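4.2 Contact rules for small objects on raised surfaces

The rules in this section apply to any episode in which the arm picks up or sets down an object on a surface shared with other objects. They extend the general motion rules of Section 3 and take priority where the two conflict. The draft was prepared by Taipe and Ríos and reviewed by Bur­cu's replacement group at Flurnach in April.

R1. The gripper shall approach along the vertical axis of the target unless a neighboring object blocks the descent. If the descent is blocked, the episode is reset. Tilted approaches are scored separately and are not mixed with vertical ones.

R2. Both finger pads shall be placed on opposite side faces of a box-shaped target. A grasp across a corner is recorded as a fault, even when the lift succeeds.

R3. Neighboring objects may be hidden from a camera by the gripper. A hidden object is still treated as present, and its last known pose is kept in the clearance check.

R4. Every episode shall be rendered from at least 2 viewpoints, one of them close to the fingers. A view in which the target is fully hidden does not count toward this number.

The bathroom layout was chosen for the worked case. The tank lid is a narrow support with several items on it, and a rectangular block stands close to rounded objects on one side.

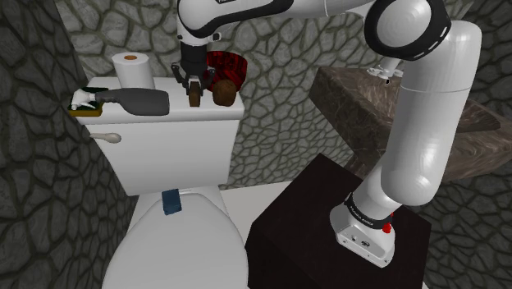
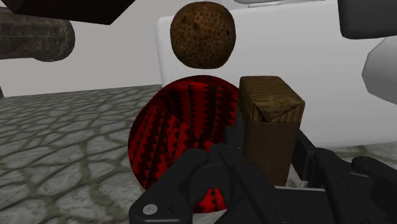
Figure 3. Rendered views of the bathroom layout: (top) the arm over the tank lid, with the gripper pointing down at the block; (bottom) close view of the finger pads on either side of the block.

4.3 Scoring and review

Each episode is scored by two reviewers who work apart. Reviewers first check R1 and R2 in the wide view and then repeat the check for R2 in the close view. Where the views lead to different scores, the close view decides for finger placement and the wide view decides for approach direction.

The review set held 1593 episodes. Bermúdez and Carhuamaca scored the full set, and Bucur settled the cases on which they differed. A shared sample of 100 episodes was scored before the main review to fix the wording of the fault codes. Most of the early disagreement concerned R2. The first wording asked for "firm side contact," which one reviewer read as a limit on force and the other as a limit on position. The present wording refers to position only. Force limits are covered in Section 5.

Surface texture is not used as evidence of contact. Several block textures include creases and ridges that can be mistaken for dents, and reviewers are told to judge contact from the pad outline alone. Scores given before this instruction was added were discarded and the episodes were scored again.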